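13th December

Up too late again. Knee bad on the stairs, iced it, no help. Danilo rang re: the boiler, wants 320 for the part and can't come til after the holidays!! Said fine. What else can I say. Mom's parcel still not here.

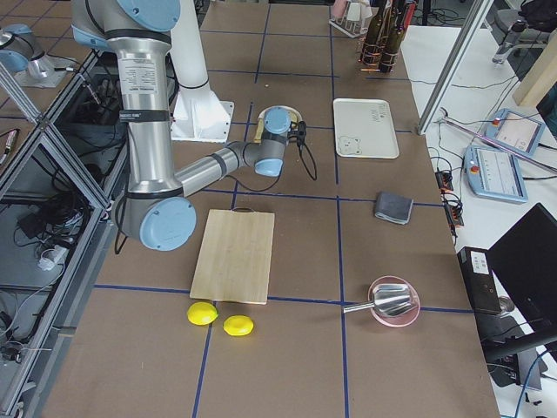
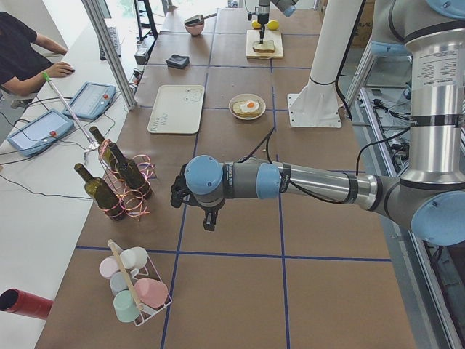 Must call the post office tommorow, before lunch. Socks on the radiator all day, still damp. Read 26 pages then slept in the chair. Soup again. Need stamps, lightbulbs, cat food

We use cookies to improve your visit. Accept | Settings

2 comments

marnie_k: hope the knee eases up

Pell39: bleed the radiators first, worked for us in May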